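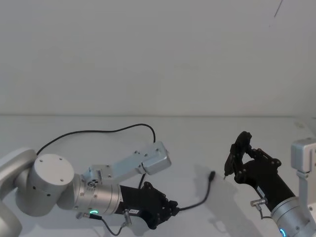 Ruddock Cable Reuse Project
Progress report to Provusness, second reporting period
Submitted 2019-05-08 by Plorkel

Status

Work is on schedule against the revised plan. Intake, inspection and coiling are running. Labeling started late and is partly complete. Resale packing has not started. Spending is within the approved budget for bench work and slightly over for consumables. The overrun comes from cable ties and is covered under the transfer rule in the grant terms. No additional funds are requested.

Scope for the period

The work plan for this period listed three deliverables: a written inspection procedure for short charging and data cables, a bench layout that one person can use without getting up, and a first set of inspected cables ready for the Graleo storage drawers. The inspection procedure is finished. The bench layout is finished except for lighting. The first set is in the drawers but carries temporary labels.

Bench and room

The light-colored tabletop was kept. A darker mat was tried for two weeks and withdrawn. Most of the cables received are black, and staff missed small cuts in the jacket when the background was dark as well. On the pale surface the outline of the cable shows clearly, and a kink can be found by eye before the cable is picked up. The surface is wiped at the start of each session. Adhesive residue from old price stickers is the main contaminant and transfers to the jackets if left.

The wall behind the bench stays plain. The original plan called for a pegboard. It was dropped after a trial in which hanging cables fell behind the table and had to be fished out.

Lighting is still open. The overhead fixtures give adequate general light but leave the inside of a connector shell dark. A bench lamp with a flexible neck has been ordered from the consumables line. Delivery is expected before the next report.

Inspection procedure

The procedure has 6 steps and is carried out on one cable at a time:

1. Lay the cable flat with the free connector toward the back of the table.
2. Check the plug shell for bending, corrosion and packed lint.
3. Flex the strain relief gently in two directions and look for splits where it meets the jacket.
4. Run the cable between thumb and finger from one end to the other.
5. Connect to the tester and record pass or fail for charge and for data separately.
6. Coil, tie and place in the tray for its plug type.

Step 5 was a single pass or fail in the first draft. It was split after a group of cables that charged normally failed on data. These are usable as charge-only cables and are now kept in their own drawer.

Connector identification remains the slowest part of the work. USB-C and micro-USB plugs look alike from the side, particularly when the molded housing is the same black on both. Staff are instructed to look into the open end of the plug before assigning a tray. A cable placed in the wrong tray costs more time at labeling than the extra look costs at inspection.

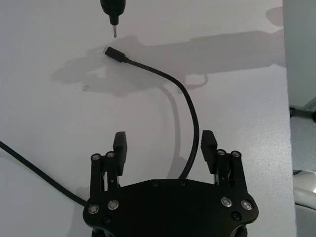 Why are the cables tested before they are coiled?

Failed cables go directly to the copper scrap box, so coiling them first would waste a tie and the time to remove it. Testing a straight cable also makes an intermittent break easier to locate, as the operator can move along the length and bend one section at a time.

Results

Cables that passed both tests: 55 percent of those inspected. The first report estimated a higher share, based on a small trial lot that had been picked over by the donor. The present figure is considered more reliable and should be used for planning.

The most common cause of failure was damage at the strain relief. Bent plug shells came second. Cuts in the middle of the jacket were uncommon and were mostly found in cables that had been tied with wire.

Inspection time per cable is around 4 minutes, including the record entry. The target in the work plan is lower. Most of the difference is in the record entry, which is made by hand on paper and typed later. A short form with check boxes replaces it next period.

Coiling and storage

Cables are coiled in loose loops and secured with a reusable tie near the connector. Tight figure-eight coils were tested and rejected. They save drawer space but place a sharp bend next to the strain relief, which is already the weak point.

The Graleo drawers are 12 inches deep, enough for the coils in current use. Longer cables with a ferrite bead do not lie flat in them and are stored on an open shelf until a deeper drawer is available. Drawer dividers were cut from scrap board at no cost to the project.

Problems and corrections

Label stock. The first label stock did not hold on curved jackets and peeled at the corners. Labels are now folded over the tie instead. Cables already in the drawers will be relabeled in lot order.

Tester. The tester gave inconsistent readings on worn sockets. The socket board is now treated as a consumable, and one spare is kept at the bench. Cables tested in the week before the fault was found were tested again.

Mixed donations. Several boxes arrived with power supplies and audio leads mixed in. These are outside the scope of the grant. They were set aside and returned to the donor, and the intake notice has been reworded.

Work planned for the next period

Relabel the first lot. Install the bench lamp and repeat the connector check on a sample of accepted cables under the new light. Introduce the short record form. Begin resale packing with the micro-USB drawer, which is the fullest. Packing is to be complete by the end of October, as stated in the revised plan.

Items requiring a decision from Provusness

Approval to sell charge-only cables under the project name, with the limitation printed on the pack. The original agreement refers only to fully working cables.

Approval to move the unspent pegboard allowance to drawer storage.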